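Lettings Coordinator, Residential Rentals
Trerton Property Management
Full time, permanent

Trerton manages 27 apartment buildings and a growing number of single-family rentals on behalf of private owners. The company invites applications for the position of Lettings Coordinator in its Dradura office. The post reports to the Head of Residential Rentals, Xuelian Liao, and is open to candidates with or without a real estate license.

The coordinator handles each rental from the owner's first instruction to the day the tenant receives the keys. Duties include preparing listings, scheduling viewings, checking references and drafting leases for signature. The coordinator also carries out move-in and move-out inspections and keeps the written record on which deposit decisions are based. Some evening and weekend viewings are required - these are shared among the team of eight and are credited as time off.

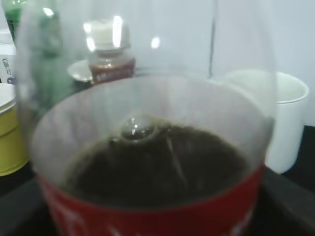
Applicants should have at least two years of experience in property management, leasing, or a comparable office role with regular public contact. A valid driver's license is required. Familiarity with lease renewals and security deposit rules will be an advantage, as will a second language. Training in the company's records system is provided during the first month.

The position carries 14 days of paid vacation in the first year, health coverage after the probationary period, and a mileage allowance. Trerton will pay licensing course fees up to $3,000 for employees who wish to qualify. The hiring range will be given to all candidates invited to interview.

To apply, send a resume and a cover letter of no more than one page to Gediminas Rozīte, Personnel Office. Applications must be received by May 8, 2026. Two professional references will be requested at interview stage only. The successful candidate is expected to begin work in July.

Trerton is an equal opportunity employer. Applicants who need an accommodation at any stage should inform the Personnel Office in writing - requests are kept separate from the application file. Agencies are asked not to submit candidates for this post.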